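Gripper build, round whatever: laundry edition

So the fingers are finally on, both pairs, and they are YELLOW. I ordered the filament late at night thinking it was more of a mustard, and what showed up could direct traffic. Abelardo Londoño, who has the workbench next to mine at Lekari (our shared shop, for anyone new), says it makes them easier to find under a pile of scraps. He has a point, I lose everything in that place.

Quick catch-up if you missed the October post. I'm building hand-held grippers - you squeeze, the fingers close, and you get to feel what a robot has to put up with when all it has is two stiff fingers. The body and side arms are the same ones I called Skilier last time. The fingers are new. The old ones were solid and they flexed in the wrong spot, right down at the base, so anything thin just slid out sideways. The new ones are hollowed out up top, which took me 19 tries to get a shape I liked. Nineteen! I have a whole shoebox of rejects and I can't bring myself to throw them away.

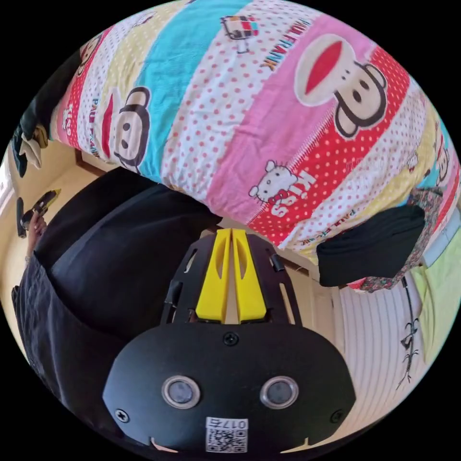
The hollow part matters because I want the finger to give a little near the tip and stay stiff lower down. Print it too thin and it folds over. Print it too thick and you might as well be picking things up with a pair of bricks. I ended up with 5 perimeters on the base and fewer as it goes up, and I slowed the printer way down for the last bit. The whole set takes most of an evening, and yes, I sat there and watched a good chunk of it.

Screws are plain Phillips ones. I started out with fancy hex heads and kept leaving the key at the shop, so I swapped them all for something I can fix with the screwdriver in my kitchen drawer. Highly recommend being lazy in advance like this.

Then came clothes, and clothes are mean. A block or a cup stays the shape you left it in. Fabric does whatever it wants the second you let go.
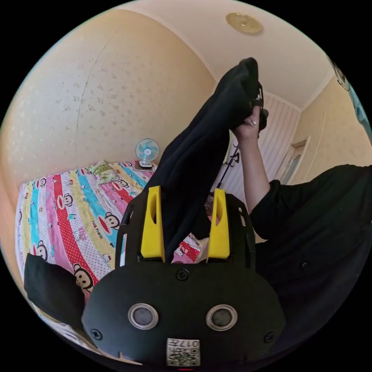
One end in the gripper, one end in a regular old hand.

I'd been practicing on a dish towel at the bench and feeling pretty smug about it. A towel is small and flat and has four corners that all look the same, so of course it went fine. A real garment has weight in odd places and layers that don't move together, and when you pinch the top layer you may or may not be getting the one underneath. You can feel the difference through the handle after a while (two layers is a kind of mushy stop, one layer is more of a click), but I couldn't tell you how to write that down as a number. 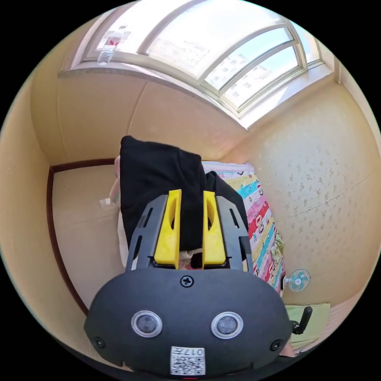 Grip force is the other thing I keep fiddling with. The return spring from the first build was way too strong and my hand was cramping up after a few minutes. I went through the spring drawer at Lekari and found a softer one from Abelardo's old Iltley project, a label feeder that he swears he'll finish someday. Much better! It closes gently and opens by itself, and I can hold on to a hem without feeling like I'm doing physical therapy.

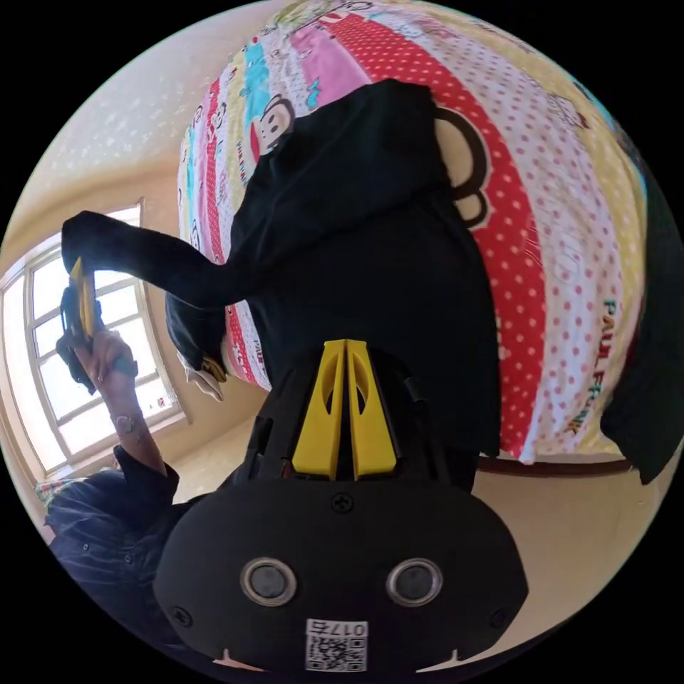
Folding is the part I'm really after, and I've come around to thinking it wants two grippers. With one you can lift and drag, but you can't hold one part still while you move another. With one gripper up at a bend in the sleeve and the other down by the body of the shirt or whatever you're folding, you at least have a say in where both of them go. Black on top of a loud striped bedspread is also a nice combo for me, the outline of the cloth is super easy to follow. Black on black at the shop was hopeless.

Things I still want to change: the tips could use some kind of rubbery skin, maybe that brush-on stuff people put on plier handles. The side arms creak when I squeeze hard, and I think it's the washers. And I'd like a wrist strap, after dropping one on the shop floor and making everybody jump.

Abelardo wants to try a set with wider tips for towels and sheets. I told him he can have the files if he gives me back my good calipers. Files for the fingers go up as soon as I clean up the folder names, which at the moment are all some version of "final."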